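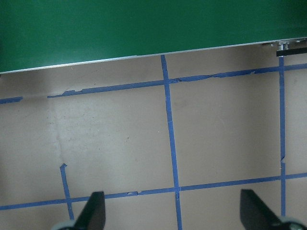
Jemodgate will collect small hard plastics from May

Households in Jemodgate will be able to give away small hard plastic items together with their normal recycling from May, the town council has decided. The new collection covers things like bottle caps, food tubs, plant pots and broken toys, which until now had to go in the general waste or be brought by car to the site at Donura.

The council made a trial during the winter in the streets on the north side of the river. 260 households took part. According to the report presented at the last council meeting, 72 percent of them put out plastics at least one time each month, and the amount of general waste in the same streets became smaller. The report also says that many people were unsure about what is allowed, and that black plastic was the most common mistake.

The work will be done by Bogale, the company which already collects paper and glass in the town. The contract was extended for 2 years, with the same price per household as before. Bogale will sort the material at its hall on the Donura road, where the opening hours for staff will be made longer in the first months.

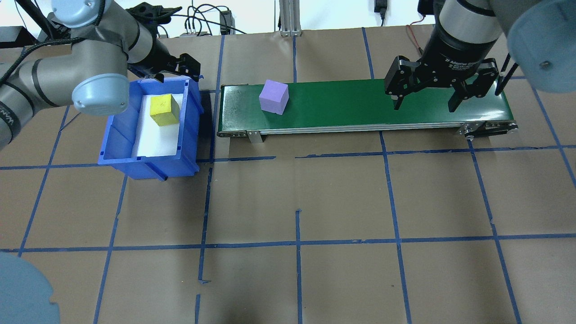

A blue plastic bin next to a conveyor belt with a green surface.

Residents do not need to order anything. A leaflet with the list of accepted items will come by post in April, and it will also be available at the library and in the town hall entrance. Items should be empty and rinsed, but it is not necessary to remove labels. Metal parts, batteries and anything with a cable will still not be accepted. For these the electrical waste collection remains the right place, and its dates are not changed.

People living in apartments will use the shared containers in the yard. The council has asked the housing companies to put up new signs before the start. In some of the older buildings near the church there is very little space in the yard, and here the solution is not yet ready. A container on the street was proposed, but the old center has rules for street furniture and a separate permit is needed.
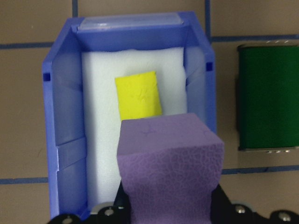

The question of space was also the reason why the old market hall, built in 1835, was discussed at the meeting. The trial had a drop-off point behind the hall, and it was used a lot by people from outside the trial area. Several shop owners complained about the noise in the early morning. The drop-off point will therefore close at the end of April, and the council is looking for a different location closer to the bus station.

Jident, the housing company with the most apartments in the town, welcomed the decision in a short statement, but asked for collection every week in summer. At the moment the plan is every second week all year. The council answered that it will look at the frequency again in the autumn – when the first figures from the whole town are available.

Questions about the new collection can be sent to the environment office, which is open until 4 p.m.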